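Notebook, waterfront paving and rails
Zornine office copy, August 2022

Second walk of the Grukwood riverside path. The first was for the drainage people and only covered the gullies, so I started over from the boat ramp end with the wheel and the small level. Overcast, no wind to speak of. Job number on the folder is 211, same as the spring survey, and I've kept the spring chainage so the two can be laid side by side.

Stamped concrete first. It was poured by Fashola in two seasons with two different mats. The stone pattern holds up better to look at, the joints being irregular enough that a crack can run along one for a good distance before you notice it. I checked for that by dragging a putty knife along the joints near the curb. One hairline at chainage 200, not open enough to take the blade. Marked it in yellow crayon. 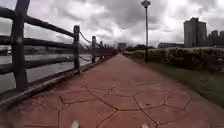 Sealer is the bigger question. Tosa quoted for the whole length, 856 meters, one coat, with the joints brushed out beforehand. I think one coat is thin for something that gets bikes and the sweeper truck. Ask them to price two coats on the stone pattern and one everywhere else. Also ask whether their product darkens the color, as the spring test patch came out darker than the slab next to it and I would not want that the whole way along.

Sweeper damage: the brush has been riding up on the curb. There are scrape marks at the tight spots, shallow. Send a note to operations to set the brush in a hand's width.

Went on to the plaza. The tile was laid on a mortar bed, so the things to look for are hollow tiles and lipping. I tapped with the handle of the rubber mallet, working in rows, and got 9 hollow ones, all near the service cover. None of them rock yet. Lipping is within the spec everywhere I put the straightedge down.

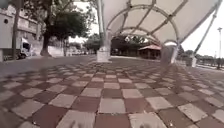 Replacement tile is going to be a nuisance. The yard has a part pallet left and I don't know what color it is. With a checkerboard of reddish-brown and pale gray we need both, and new ones will look clean next to what's down, which is worn and dusty. Suggest lifting sound tiles from behind the kiosk for the repair and putting the new stock back there. While we have the saw out, cut the joint back around the concrete base of the big canopy pole and refill it with something flexible. The mortar in it now is hard as glass.

Canopy fabric is not ours. Left it alone.

Last stretch, back on the path with the second mat.

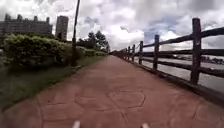
Timber was due its probe test here, and I used the short awl, pushing in at the foot of each post and again just under the rail. Firm at the foot. Softer near the top on two of them. The tops are cut flat, so I expect water sits in the end grain. Cheapest fix is to bevel them with the saw and brush on preservative, which can be done from the path side.

For September: awl again on the two soft posts, second price from Tosa, find out about the pallet. Mallet head is coming loose, needs a wedge.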